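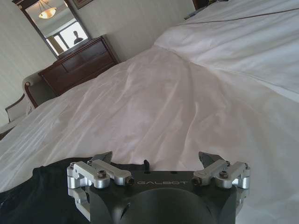 The Skirnix is a personal alarm with a phone app attached, or possibly a phone app with a personal alarm attached, depending on which half of the packaging you read first. I bought mine in January, after a month in which the bus station end of Tiveck had seen a run of phone snatches, two smashed shopfronts and a bin fire that the local paper called "an incident involving a bin". I walk home that way after late shifts, and I have been carrying the thing for 8 weeks.

## The alarm itself

You pull the cord and it screams. There is very little to add. The noise is properly awful, a rising double shriek with a nasty edge to it, and it goes on until you push the pin back in. Pushing the pin back in is fiddly with cold hands. I know this from setting it off outside the chemist on Macaraeg Street at half past six in the morning, having caught the cord on a zip. A man walking his dog crossed over to the far pavement. The dog seemed interested.

That is worth thinking about before you spend any money. A personal alarm makes a noise, and what the noise does next depends on who hears it. In Tiveck, where the shop alarms go off whenever it rains sideways, most people have stopped looking up. Still, I would sooner be somewhere loud than somewhere quiet, and I imagine most thieves feel the opposite.

The clip is good. It holds on to a coat strap or a belt loop and hasn't let go once. The torch on the end is fine for finding a keyhole and useless for anything else.

## The app

The app shows a map of your area with recent reports on it, sent in by other users: thefts, fights, people trying car doors. Pull the cord and it also texts up to 3 people of your choosing with your location. I tested this with my sister's permission and the message reached her in less than a minute, with a pin dropped on the right side of the right road. Good. It then sent her the same message twice more, to be on the safe side, and she rang to ask if I was being robbed in instalments.

The reports are a mixed bag. Some are useful. In my second week there was a warning about two lads on a moped grabbing phones near the taxi rank, and I went the long way round by the library. Others are less so. A selection from my own street:

- "Man standing"
- "Loud bang (might be door)"
- "Suspicious van", which was the bread van
- "Suspicious van", the next morning, same van

You can mark a report as unhelpful, and I have done so with the bread van, but it keeps coming back, as bread vans will. There is no filter for time of day either, so a scuffle at closing time sits on the map looking every bit as fresh at breakfast. After a few days of this I began to think I lived somewhere far worse than I do. My walk had not changed at all. I was just reading more about it.

I turned off everything except thefts and assaults, set the distance to the smallest it would go, and felt better by teatime. I would do that on the first day. The setting is under "Lifestyle", for reasons of its own.

## Battery and charging

The alarm runs on a small built-in battery and charges by cable. I get 5 days or so with the app link switched on. It beeps when it is low, once, quietly, usually from inside a coat in another room. A device that can be heard across a car park might have managed a second beep.

## Against the Prevarine

I had a Prevarine before this. It is a plain alarm with no app, no torch and no opinions about vans. It is cheaper, the pin goes back in more easily, and it takes an ordinary battery you can buy at the corner shop. It isn't as loud, and it won't tell anybody where you are.

If you only want a noise, get the Prevarine and keep the change. If you walk home alone and have people who would pick up the phone, the texts make the Skirnix worth the extra, and mine now lives on my work coat. The Prevarine hangs by the back door, where my sister borrows it and forgets to return it.

**Alarm:** very good, mind your zips

**App:** decent once you have switched most of it off

**Instructions:** one folded sheet, mainly about recycling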